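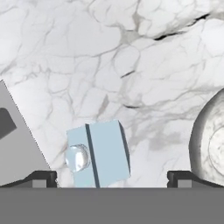
Wrist view in the simulated kitchen, with the blue cube between the gripper fingers.

Magazine > Software > Interviews

"The planner was right and the picture was wrong"

Reading time: 3 min

Vilgot Forsberg writes the grasp planner at Puvora, and for this he spends most of his working day in a kitchen which does not exist. The marble, the cupboards and the arm are all rendered. He likes it so. "When a real arm makes a mistake, I have one mistake and maybe a broken dish," he says. "In simulation I can have the same mistake again after lunch, with the same seed, and look at it from the other side."

The difficult part at the moment is perception. The planner receives a pose for each object from a small network, and this network was trained mostly on plain surfaces. Stone with veins confuses it. A dark vein can be taken for the edge of an object, and then the planner tries politely to avoid something flat.

"We lost almost all of July to this," says Forsberg. "I was changing the cost function every day. The planner was right and the picture was wrong."

His colleague Jaruwan Jaidee found the cause by replaying 296 logged grasps with the true poses from the simulator in place of the estimated ones. Of the failed grasps, 147 became good without any change in the planner. After this the discussion in the team was short.
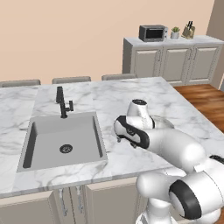 The tool she made for the replay is now called Trulum, and everyone in the team has it open. It keeps the views in step with the joint states, so one can stop at any control cycle and ask which pose the planner believed in. Forsberg explains that before, he had to compare 3 log files by hand, and their clocks did not agree.

Clear materials are still a problem. Glass bends the color of what is behind it, and the depth estimate follows the wrong surface. For such things the planner now gets a pose together with an uncertainty, and when this is too large, the arm moves the wrist and looks again before it closes the fingers. It costs time. "Jaruwan wants a second look always, I want it seldom," he says. "We have a threshold now, and both of us are unhappy with it."

I asked when the code will leave the kitchen. He did not want to give a date. The controller already runs with the same interface on hardware, but the delays are different, and he would like first to add 12 new countertop textures to the training set. Some of them, he says, are very ugly.

Related
Till Steinbach on testing motion planners overnight
What we log at Bratel, and what we stopped logging
Sanne Van Dijk: Depth estimation for clear objects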